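The Cloth Stays On

By Zofia Domański 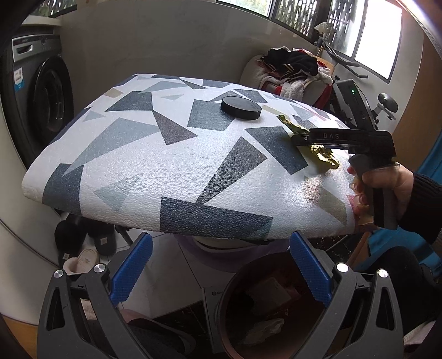 Vol. 6, page 22

My grandmother kept three tablecloths and she was strict about them. One was for guests, one was for Sunday, and the third was for all the rest of life: peeling potatoes, homework, the tax papers. When I moved to my own flat I bought none. I thought a cloth was a thing for old people.

Now I see them again at the homes of friends, and mostly it is the everyday kind, printed with angular shapes in blue and gray, a little beige between. Lucyna Głowacki sells fabric by the yard in her shop, Kitent, and in August she sold 2249 yards of it for tables. The year before she was mostly selling curtains.

"People work at the kitchen table now," she told me. "They want it to feel different in the evening." Her customers ask first about washing and only later about color.

Edmund Olszewski, my neighbor, does not agree with any of this. He oiled his oak table for six winters and he will not hide it - not even for soup. His wife puts a cloth when he is away.

I bought mine in the end, too long by a hand on one side. I planned to hem it before the holidays. The pins are still in the drawer, and my daughter has already spilled cocoa on the long side.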